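Wir verwenden Cookies, um die Seite zu verbessern. Mit der weiteren Nutzung stimmen Sie dem zu.

Haushalt und Werkstatt nach dem Mondkalender

Zum Mondkalender im Haushalt kommen immer wieder Anfragen, meistens zum Wäschewaschen und zum Streichen. Belege dafür, dass der Mond auf Lack oder Seifenlauge wirkt, kenne ich keine. Als Terminplan taugt der Kalender trotzdem. Wer alle zwei Wochen eine bestimmte Arbeit einträgt, macht sie auch. Ich führe so einen Plan seit neun Jahren, zuerst mit dem Wandkalender von Grendow, inzwischen mit einem linierten Heft.

Abnehmender Mond: alles, was weg soll

Nach der Überlieferung löst sich Schmutz bei abnehmendem Mond leichter. In diese zwei Wochen fallen bei mir Fenster, Fugen und das Entkalken. Für den Wasserkocher nehme ich Zitronensäure in kaltem Wasser und koche sie nicht auf, sonst setzt sich ein Belag ab, der schlechter zu entfernen ist als der Kalk. Bei Marmor und anderem Kalkstein bleibt die Säure weg.

Fenster nicht in der prallen Sonne putzen. Das steht in jedem Mondkalender unter den Lufttagen, hat aber mit den Sternzeichen nichts zu tun: Das Wasser trocknet zu schnell und hinterlässt Streifen.

Zunehmender Mond: alles, was einziehen soll

Leder fetten, Schneidbretter ölen, Arbeitsplatten nachbehandeln. Dünn auftragen, einziehen lassen, Überschuss abnehmen. Bei Leinöl lasse ich 12 Stunden vergehen, bevor ich die zweite Schicht ansehe, im Winter länger. Ölgetränkte Lappen flach im Freien ausbreiten und trocknen lassen, nie zusammengeknüllt in den Eimer - sie können sich selbst entzünden.

Das Hartöl von Cedetti riecht anfangs stark. Wer in der Wohnung arbeitet, legt den Termin besser in den Mai als in den Januar, egal was der Mond macht.

Feuer-, Erd-, Luft- und Wassertage

Die Einteilung richtet sich nach dem Tierkreiszeichen, in dem der Mond steht. Verschiedene Kalender kommen dabei auf verschiedene Tage, je nachdem, ob sie mit den Zeichen oder mit den tatsächlichen Sternbildern rechnen. Also bei einem Kalender bleiben und nicht mischen. Mir reicht die Mondphase.

Wassertage gelten als schlecht für Anstriche. Wichtiger ist die Luftfeuchte. Ein einfaches Hygrometer hängt bei mir neben der Werkstatttür, und bei Werten über 50 Prozent warte ich mit dem Lackieren von Möbeln meistens einen Tag.

Pinsel

Neue Pinsel vor dem ersten Gebrauch über den Handballen streichen und lose Borsten herausziehen. Nach Acryllack sofort mit lauwarmem Wasser und etwas Kernseife auswaschen, bis der Schaum weiß bleibt. Zum Trocknen hängen oder hinlegen, nicht auf die Borsten stellen. In Pausen genügt es, den Pinsel fest in Folie einzuwickeln.

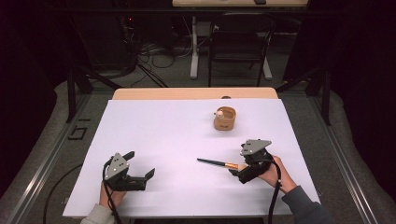
Kommentare (3)

Gast: Meine Großmutter hat bei Vollmond nie gewaschen. Ich wasche, wenn der Korb voll ist. Der Hinweis mit den Öllappen ist gut, den sollte man weiter oben bringen.

Mondfrau: Bei zunehmendem Mond geputzte Fenster werden bei mir schlierig, seit Jahren. Probieren Sie es bitte aus, bevor Sie es der Sonne zuschreiben.

Gast: Gibt es den Kalender von Grendow noch mit Platz für eigene Einträge? Ich finde nur die schmale Ausgabe.

Kontakt | Impressum | © Haushaltsheft | Nach oben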